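Borkarow task planner, two months in. Quick review

Writing this between jobs so excuse the state of it.

Short version. Good planner, good perception, patchy tooling, logging that made me swear. We're keeping it. Would I tell you to buy it? Depends how much you like editing config files by hand.

What we use it for: two arms, one bench, desktop PCs on their side with the lid off. Memory, drive, processor, all going into a case that was never designed for a robot. Our old stack was a pile of scripts on top of Runton's motion library and a lot of hard-coded poses. Worked until somebody bumped the fixture tray. Then an afternoon gone re-teaching.

Borkarow sits on top of whatever arm driver you've got. You give it a parts model, a fixture model and a list of goals. It works out the order, splits the work between the arms, plans the moves, checks with the cameras before each grasp. That's the pitch anyway. Mostly true.
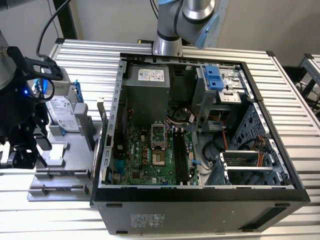 One arm at the fixture tray with the hard drive, the other over the back of the case.

Setup

Took us four days. Docs say one. Installer is fine, the hand-eye calibration wizard is really good, best I've used – moves the arm itself, tells you which poses were rubbish, lets you redo only those. Serpil Kılıçarslan on our side did both arms before lunch and she'd never seen the thing before.

Rest of the four days went on the fixture model. No import from our CAD without going through their converter, and the converter drops small features. All the ledges and slots in the tray came through as one lump. So the planner thought half the tray was solid and wouldn't go near the drive. We ended up typing in boxes by hand. 77 of them. Not fun. Support says a fix is coming. They said that in the first week too.

Perception

Mostly very solid. Slots on a green board are easy pickings and it finds them every time we've asked, even with the room lights doing silly things. Pose estimate for the case settles fast. Shiny stuff is worse. Bare metal brackets and drive tops give it grief, and you get depth holes right where you want an edge. There's a "reflective" flag per part which helps a lot and is off by default, for some reason. Turn it on.

Cables are the weak spot. It treats loose wires as either solid obstacle or nothing at all. Set to solid, it refuses paths any person would take. Set to nothing, well, good luck. We draw a keep-out zone by hand for each case type. Would love a middle setting, "soft, push gently". Melahat Başaran put in the feature request, it's got a number, that's all I know.

Planning and control

This is what you pay for. Two-arm scheduling is excellent. It keeps the arms out of each other's way without parking one of them for the whole job, which our scripts never managed. Change the goal list and it replans in the time it takes to reach for your coffee. Paths look sensible too, none of those weird elbow-out swings you get from a cheap sampler.

Insertion is a separate module (costs extra, grr). Force-guided, with a little search pattern once it touches. Memory is the classic test. Notch has to line up, it has to be square to the slot, and too much push on one end is a bad day. You set an approach height, a contact threshold and a max force per part. The defaults are timid, it would touch and back off, touch and back off. Nudged the threshold up, much happier.
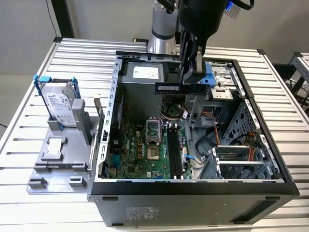

Memory module in the gripper, held level above the board.

One gripe. The approach height is measured from the slot but the grasp offset is measured from the flange, and teh docs only mention this in a footnote. Lost most of a morning there.

Processor socket we've left out of the automatic run for now. The module can do it on paper. I don't trust our camera calibration enough near those contacts, and that's on us, no marks off for Borkarow.

Tooling

The desktop app is OK. Timeline view is lovely, you can scrub back through a run and see the plan, the camera view and the forces together. The behaviour editor is not lovely. Boxes and arrows, no search, no copy between projects. Past 15 nodes it's spaghetti. We gave up and write the YAML directly, which works well except the error messages give you a line number from the *expanded* file. So you get "error at line 1412" in a file you wrote that's maybe a tenth of that. Come on.

Simulator is decent. Same planner, same collision checker, so if it plans in sim it plans on the bench. Contact physics are a cartoon though. Don't tune insertion forces in it.

Logging. Default is to record everything at full rate with no cap. Filled the disk overnight, twice. There's a setting, max_episodes, we have it on 2000 now and it behaves. Should not ship uncapped.

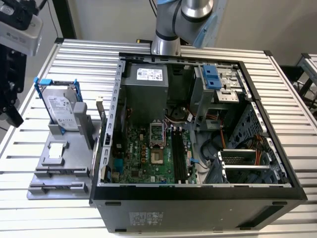

Bralwood, Oct 27, 2024

Adding this bit after the new release went on. Updated both arms' controllers and the planner in one go, which you have to, versions are locked together. No rollback button. Take a backup of your workspace first, the whole folder, not just the project file, becuase the calibration lives somewhere else.

What's better: startup is quicker. Timeline export works now. The "waiting for perception" hang is gone, or we haven't seen it since. Keep-out zones can be attached to a part so they move with the case instead of being stuck to the table. Huge for us, saves redrawing them.

What's worse: wrist camera checks are slower. It now wants a second look before every grasp and you can't switch that off per part, only globally. Fine for memory. Daft for a drive standing in a fixture that holds it in the same spot every time. Nearly doubled the wait before each pick on our bench. 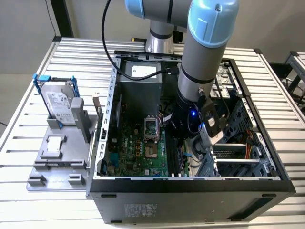
Also the reachability warnings. New version checks the wrist and camera housing against the case walls, where the old one only did the fingers. Good idea, wanted it for ages, but the default margin is so fat it flags half the inside of a desktop tower as unreachable. Drop the margin a bit at a time and watch the first run with your hand on the stop. Drive cage side needed the most fiddling for us.

Against the others

We trialled Sugiyama's suite before this. Nicer editor by a mile, proper search, proper undo. Single arm planning was on par. Two arms, it basically took turns, and the licence was per arm. If you've only got one arm, look there first. Runton's library is still what's underneath for us and I've got no complaints, but it's a library, you're building the rest yourself.

Support

Replies same day, usually from someone who has used the product. Time zones are a pain from here. The forum is quiet but the older threads are gold, search there before you write in.

Scores, for those who scroll

Calibration: excellent
Planning: excellent
Perception: good, poor on cables
Insertion module: good once tuned, pricey
Editor: no
Docs: read the footnotes
Logging: set the cap on day one

Happy to share our keep-out zone files for tower cases if anyone wants them, leave a comment. Might be slow replying, we're re-doing the tray model this week.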